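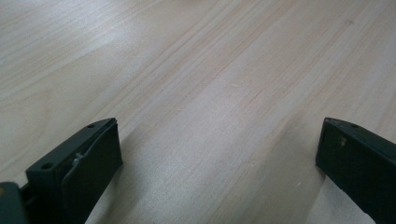

By Celeste Durán | Staff Writer

The Escobar Learning Center will reopen its second-floor activity room on Tuesday with new tables, new carpet and a revised system for the storage of small supplies, the center's office announced this week.

The room, which serves adult evening classes and the Saturday craft program, had been closed for 3 weeks while the work was carried out. The center purchased the tables through Jeltico, a regional furniture supplier, after members asked for lighter surfaces and more space between workstations. The old tables, which were dark and had begun to chip at the corners, have been offered to two neighborhood associations.

The tabletops have a pale wood-grain finish, and the front corners are rounded. In its notice to members, the center said that light tops make beads, pins and other small items easier to find at the end of a session — a frequent complaint with the earlier furniture. Light scratches are to be expected with regular use, the notice said, and need not be reported. Deeper cuts and burns should be brought to the front desk on the day they occur.

The total cost of the work was not released. The center confirmed that $633 was set aside for trays, labels and shelf dividers, separate from the furniture order. 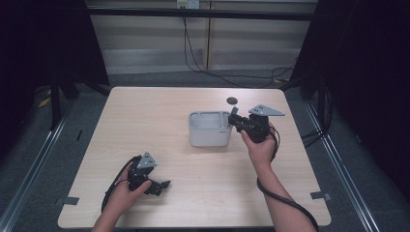

Celeste Durán

Under the new system, each table will have one white plastic tray with an open top and divided compartments. Trays are to stand near the middle of the table during class, within reach of both sides, and are to be returned to the shelves by 9 p.m. The floor has been covered in gray carpet, replacing the tile that members described as noisy when chairs were moved.

"We asked people what slowed them down, and the answer was looking for things," said Nicanor Olivares, who manages the center's rooms and equipment. "A tray on every table is a modest change, but we expect it to give instructors back a good part of the first ten minutes."

Olivares said the center had ordered 125 trays in all, enough to supply the activity room and the Esular Annex, where the same arrangement will begin in December. Instructors who wish to keep a class set apart may request a labeled shelf from the office.

Food will remain prohibited in the activity room. Covered drinks are permitted but must be kept off the tables. Groups that held reservations during the closure will be given priority when booking opens Tuesday at 8 a.m. at the front desk.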